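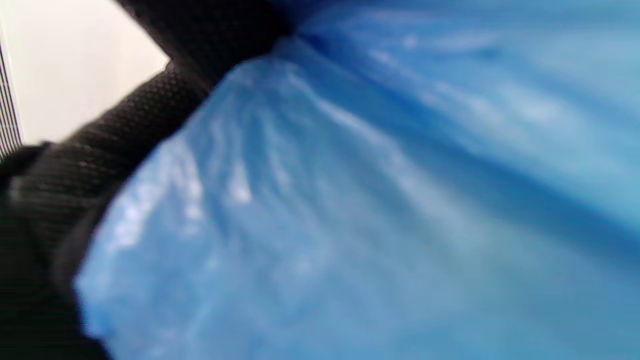
Thin blue plastic, seen close up.

A squad of 207 athletes is heading to Bendeck for this year's Tuden Games, and it is the largest team the Orkar region has ever sent to the event!

The team list came out in May, after the last of the selection meets wrapped up, and it is packed with new faces alongside plenty of familiar ones. Track and field brings the biggest group, followed by swimming, and Orkar will have full teams in both the men's and women's volleyball for the first time.

The region is also making its debut in three sports: canoe sprint, archery and table tennis. The canoe sprint crews have trained on the reservoir at Obi since the winter, often starting at 5:30 in the morning to get calm water, and their times at the trials were terrific. Both fours came home inside the qualifying mark, and the women's boat won its final by more than a length.

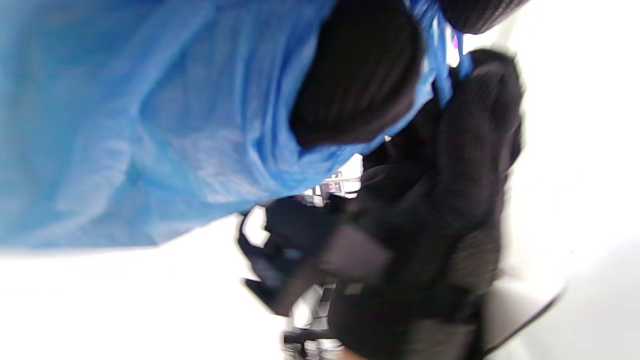
Swimming could be where the medals come early. The women's 4x100 freestyle relay team broke the regional record twice in one weekend at the trials, first in the heats and then again in the final, with the youngest member of the team still in high school. The same four swimmers are entered in the medley relay, with one change of order still to be settled by the coaches.

On the track, all eyes will be on the 400 meters hurdles, where Orkar has three entries who have each run a personal best this season. The long jump squad is just as exciting – two of its members finished level at the trials and had to be separated on their second-best jumps.

The Games program has grown as well. Organizers have confirmed 328 medal events, up from 303 last time, with mixed relays in swimming, triathlon and track cycling among the additions. Sailing moves to the lake just north of Bendeck, which should give spectators a wonderful view from the shore.

Orkar won four gold medals at the last Games, all of them in the second week, and went home with a stack of fourth places too. Several of those athletes are back – including both wrestlers who lost out in bronze medal matches and the entire women's pursuit team.

The squad will gather for a short training camp at Obi before traveling on to Bendeck together. The camp's final session is open to the public, with gates opening at 4 p.m., and entry is free. Children who bring a pair of running shoes can join the relay races on the warm-up track beforehand.

The athletes chosen to carry the Orkar flag will be announced at the end of the camp.
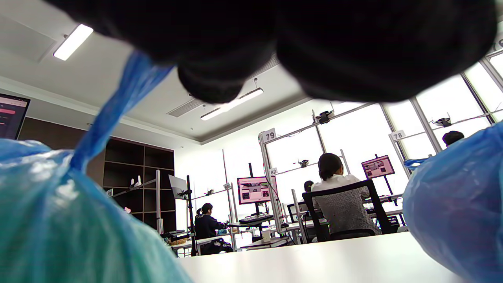 Blue plastic bags and a white table in a bright, white-walled workroom.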